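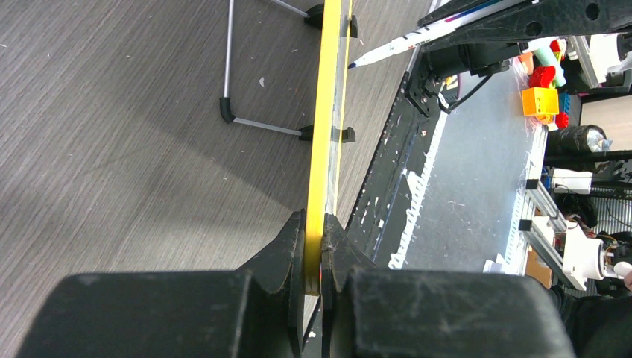

Yellow-edged panel with a thin metal stand behind it. Nudum open day, 5/26/22.

I run a small parent group in Kanaan that meets to talk about food, eating and how our kids feel about their bodies. Several members had asked me whether the Nudum center in Brerkatdale was worth the drive, so I went to its open day and took notes. What follows is mostly for them, but other people have asked for it too, so I am putting it on the site.

Getting there

The drive from Kanaan took 39 minutes by the river road. The sign for the center is small and faces the wrong way if you come from our side, so look for the dentist's office and turn right after it. Parking is behind the building. There are two spaces near the door for people who can't walk far, and both were free when I got there. The bus from Kanaan stops across the street, but the last one back leaves before the evening classes end.

Nudum takes up the ground floor of what used to be a furniture store. There is a front room with a desk and a bookshelf, a hallway with the counseling rooms, a teaching kitchen at the back and a recording room where the center makes its podcast. The doors are wide and there is no step at the entrance. The restroom was clean and easy to find.

One thing I noticed early was the seating. Every chair in the waiting area is wide and has no arms. I asked at the desk and was told that this was the first thing they bought, before the computers. There is no scale anywhere that I could find. There are also no magazines. A card on the desk asks visitors not to talk about pounds, sizes or calories in the shared rooms. I thought this would feel stiff, but it was easy enough to go along with.

The morning talk

The open day began with a talk on what the center does. It is not a medical clinic and it said so more than once. It has counselors, a dietitian who comes in part of the week, and people who teach the group classes. If someone needs a doctor or a higher level of care, they are sent on to one. The speaker was clear that a group class is not treatment for an eating disorder, and that a parent who is worried about a child's weight loss, fainting or refusal to eat should call the child's doctor first and the center second.

After that came a plain account of intuitive eating. Most of our group has read about it, so I will keep this short. You eat when you are hungry, stop when you have had enough, and try to stop sorting foods into good and bad. The speaker spent more time than I expected on the parts people get wrong. Some people treat it as one more diet with rules to break. Some expect it to change their weight, and the center makes no promise about that in either direction. The speaker also said that people who have dieted for many years may not notice hunger very well at first, and that it can help to eat at set times for a while.

There was a question about sugar from a parent behind me. The answer was that if cookies only come out as a prize, kids will see them as a prize. The center suggests putting a small serving of dessert on the table along with the rest of the meal now and then and letting the child eat it in any order. I have tried this at home since. My older one ate the dessert first and then the chicken. My younger one ate only the dessert and was hungry before bed, so I gave him toast. I have no further results to report.

The kitchen class

I signed up for the short kitchen class, which was meant for adults with kids but was open to anyone. We made a bean soup and a flatbread. The recipe sheet had no nutrition numbers on it. While the soup cooked, the teacher talked about who decides what at the table. The adult picks what is served, when and where. The child picks whether to eat it and how much. Our group has gone over this many times, but it was useful to hear it from someone who was stirring a pot and not reading from a slide.

The soup needed salt. The flatbread was very good and I have asked for the recipe. It can be made with regular flour and does not need to rise.

My complaint about the kitchen is the noise. The fan over the stove is loud, and those of us at the far counter missed a good part of what was said. If you go, stand near the front.

The recording room

The center's podcast is called the same thing as the center. I had listened to a few episodes before I went and found them uneven. The early ones run long and have a lot of greeting and thanking in them. The newer ones come in short series of 4 episodes on one subject, and these are better. There is one on school lunch, one on clothes shopping with teens, and one on grandparents who comment on what kids eat, which I think several of you would like.

The room itself is small. The walls are covered with something soft and the sound goes dead as soon as the door is closed. Visitors could sit in for part of a recording as long as they kept quiet. The episode was about swimsuits and swim class, and what a parent can say to a child who does not want to go. The main advice was to ask before assuming. The child may feel bad about how they look, but they may also hate the cold water or the changing room. One of the hosts said that she had spent a whole summer giving her daughter pep talks about her body when the real trouble was a pair of goggles that leaked.

I asked afterward whether parents from outside Brerkatdale could send in questions for the show. They can, and they do not have to give their names. The form is on the center's site.

The Sollton table

Sollton, the clothing exchange, had a table in the front room. You bring clothes that don't fit and take clothes that do, and no one asks which way your size has changed. They had kids' things, adult things and a rack of coats. Items are grouped by color and not by size, so you have to hold things up. I found this slow, but I could see the idea behind it. I left a bag of my son's outgrown pants and took a green cardigan for myself.

Sollton is at Nudum on open days only. The rest of the time it runs from its own place, which I have not visited. The next exchange at Nudum will be at the December open day.

Classes and cost

I picked up the class list. These are the ones that seem right for our group:

Feeding Without Fighting - for parents of younger kids. Evening class, meets in the kitchen.
Talking About Bodies - for parents of kids age 13 and up. The teen does not attend.
Clothes, Mirrors, Photos - for adults. This one fills up early.
Quiet Lunch - a supported meal for adults who find it hard to eat around others. You need to talk with a counselor before you join.

Fees are on a sliding scale and you pick your own level. I asked if they check income and they do not. The counseling is priced separately and I did not get a clear answer on insurance. The desk told me to call and ask for the billing office. I called the next morning and left a message, and will add the answer to this page when I have it.

Child care is offered during the evening classes, but it has to be booked ahead and it stops taking infants when the room is full. There is no online version of any class at present. I did ask, and I said that for those of us in Kanaan it would make a real difference. They wrote it down.

What I would tell the group

I think the parent classes are worth the drive if two or more of us go in one car. The teaching was calm and practical and I did not feel talked down to. I would be less quick to send someone there for the podcast side alone, as you can hear the show at home. The bookshelf in the front room is a lending shelf and visitors may borrow from it, but the books have to come back in person, so keep that in mind before you take one.

If you would like a seat for Feeding Without Fighting, let me know at our next meeting. I have room for three besides me, and I would leave from the library parking lot.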